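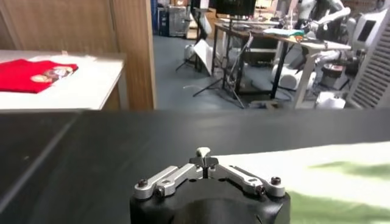 The white table, with a red T-shirt folded and squared off.

Call for Participants: Fold With Us at Trivudov

Do you have a way of folding a T-shirt that you would defend at the dinner table? Or do you have no method at all and stuff everything in a drawer? Either way, we would love to have you at the Trivudov workshop in Ernanley this spring!

Rorari is our long-running project on everyday clothing care — how people sort, smooth, fold and stack the things they wear. It runs through 2030, and right now we're looking for people to come in and fold laundry with us. It's mostly T-shirts and other soft, light pieces, the sort of thing that comes out of any family's dryer.

What you'll do

You'll come in for three sessions, on days we pick together. At the start of each one you get a pile of clothes and a table. You lay a piece out, smooth it as much or as little as you normally would, fold it, and put it wherever you think finished clothes should go. Then you take the next one. We have over 200 garments in the collection, so you won't be looking at the same shirt all afternoon.

In the first session you fold exactly as you do at home. In the second we ask you to try someone else's method, and in the last one you teach yours to another participant (this is the part people get loud about, in a good way). Between rounds we talk through what you did. Why do you start with the sleeves? What do you do when the hem won't lie straight? Do you fold so the print shows, or do you tuck it inside? People tend to have great answers to these once they have a shirt in front of them, and much shorter ones when they don't.

We're especially curious about the moment before the first fold. Some people shake a shirt out and drop it flat in one go. Others pull at each corner, walk to the other side of the table, and pull again. If you're a corner puller, please write to us. We have very few so far.
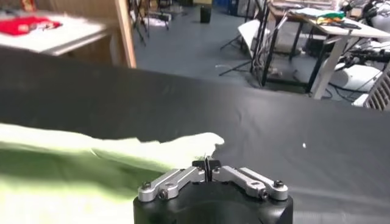
Light green fabric laid flat on black, waiting for somebody's hands.

Who can take part

Anyone 18 or older who can stand or sit at a table and handle light clothing. You don't need any background in textiles, retail or housekeeping, though if you've worked in a laundry or a clothing store we'd be very glad to hear how you were taught. Left-handed folders are welcome, and so are people who fold with one hand, people who fold on their lap, and people who learned from a grandparent and have never changed a thing. If you need a chair at a certain height or more breaks than usual, put that in your message and we'll set things up before you arrive.

You can also sign up as a pair. Roommates, couples, parents with grown kids — bring the person whose folding you quietly redo.

The practical part

The workshop is in the Bai building. Come in through the courtyard door and follow the signs for Trivudov. It's a working space and there's usually plenty going on beyond the tables, so wear closed shoes and something comfortable with sleeves you can push up. Please leave big rings and bracelets at home, as they catch on knit fabric.

Tea, coffee and sandwiches are on us. Participants are paid for their time at the end of each session, and we cover local bus fare if you keep your ticket. You can stop at any point and will still be paid for the session you're in.

One more thing: if you have a T-shirt you can't part with, the faded one from summer camp or the one with the cartoon your brother hates, bring it along! We end the last session with everybody folding their own favorite, and you take it home with you.

How to sign up

Write to Brândușa Stanciu, who schedules the sessions, through the contact form on this site. Choose "Rorari folding sessions" as the subject and tell us:

Your first name and the best way to reach you
Which days and times usually work for you
Whether you're coming alone or with someone
A line or two on how you fold a T-shirt (a drawing is fine too)

Sign-up opens 16 March 2025 and stays open until the spring places are filled. If you miss out, ask to be put on the list for the next round in November. We answer every message, usually within the week.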